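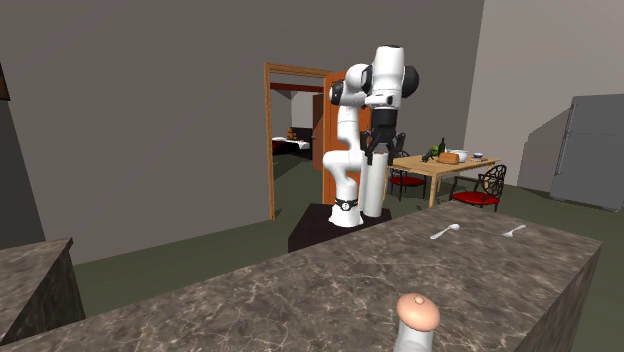 I have been building a robot arm in my garage since last July, and I can report that the garage now contains slightly less robot than it did at Christmas. The shoulder casting went back to Merkham with a crack in it. The wrist is in a biscuit tin. What I have in the meantime is the simulated version, which lives in a far nicer house than I do and has yet to crack anything, apart from my confidence.

The plan was always to get the simulation going first and the hardware second. Then a cheap set of motors came up and I did it the other way round, like a man who buys the saddle and then goes looking at horses. So for the past six weeks I've been catching up. The kitchen is put together out of bits from a model pack called Jerex, whose author clearly loved marble and had no strong feelings about walls. I left the walls grey. I did spend a whole evening choosing the floor and ended up with olive green, so make of that what you will.

Moving the arm about was easy enough. I typed in the link lengths from my own drawings, found that two of them were wrong, found that the real parts had been cut to the wrong drawings, and went indoors for a bit. After that it was all grippers.

Two fingers ought to be simple. They open, they close. But the contact settings in the simulator have more knobs than our boiler, and for days everything I picked up either slid out like soap or shot off across the room at a speed I'd be proud of in the real machine. I logged 257 grasp attempts before I gave up on the default friction and asked for help. 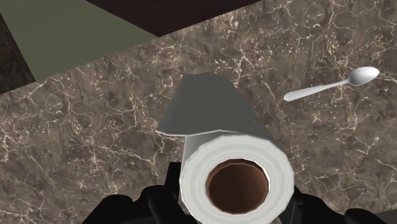
Help came from Tahira Sandhu, who has the bench next to mine at the Ganside workshop on club nights and builds things that work. She looked at my settings for as long as it takes to eat a custard cream and asked why my fingertips weighed more than the forearm. I had put grams where it wanted kilograms. In fairness to me, I'd done it consistently.

With that fixed I could get on with the paper towel roll, which I'd picked because it's light, it's roughly round and nobody minds if you crush one. The loose sheet is only there for looks and doesn't flap. I did try to make it flap. The fan on my computer made a noise I hadn't heard before, and I put it back.

Next I worked on where the arm goes between jobs. My first parking position had it folded right over the worktop, where it blocked the view of everything I was trying to check. Swinging it out to the side is much better, and the planner is now under orders to keep the elbow well clear of the pepper. 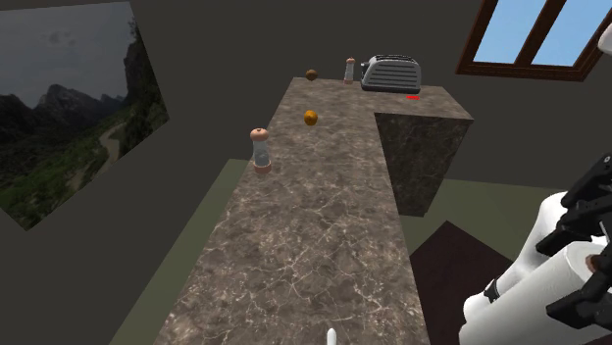 The long worktop with the arm out to the side. Toaster supplied, toast not.

I'm rather fond of the mountains on the wall. They came with the pack and I've never been anywhere like it.

As for the real arm, Merkham say the new casting will be 20 working days, and Ross (the supplier, not my brother-in-law, who also owes me a bracket) have the bearings in stock. I've recut the two wrong links and checked them against the drawings, and then checked the drawings. The wiring loom is next, and before that I need to find the crimping tool, last seen on top of the freezer.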